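About Druvport

Print this page | E-mail this page

Posted 15th December by Matúš Ďurica

Small company, one product. We make Lurkeo, a practice kitchen for robot arms that runs on your own computer. You bring the control software, we bring the cabinets, the stove, the counters and all the stuff people leave lying on them. Started by two of us, Matúš Ďurica and Svetozár Kopecký, now nearly 9 on the payroll. Still one coffee machine. 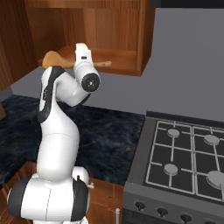
Lurkeo ships as a kit. Rooms, objects, a task list, a scoring tool. Tasks are short and plain, put this there, pick that up, and every one can be started over with things moved a bit. Food gets handled too, so a drumstick up by an open wall cabinet is normal business for us, with the stove just below waiting to be bumped into. Most teams begin with the shelf tasks and work out to the counter ones. Svetozár writes the tasks, complaints go to him please.

What you get with a license: the full kit, setup help by phone, updates for 3 years. Larger teams take the Tandine plan, wich adds custom rooms. Send us a floor plan and a list of objects, we build it in 4 weeks. Sometimes sooner. Not in November, we close the books then and everything is slow.

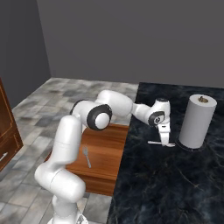 Custom rooms are priced per room, not per seat. Changes to the layout after delivery are billed by the hour, small fixes are free. Benítez, our reseller, handles orders in Spanish and can do the paperwork for schools and colleges.

Trial version: runs for 2 weeks, one room, all the shelf tasks, no scoring export. Ask for it by e-mail and say what arm you plan to model so we send the right files. We answer the same day if we can, next day if their is a release going out.

Hiring: yes, one modeler, kitchens and bathrooms. Send work samples, skip the cover letter.

Print this page | E-mail this page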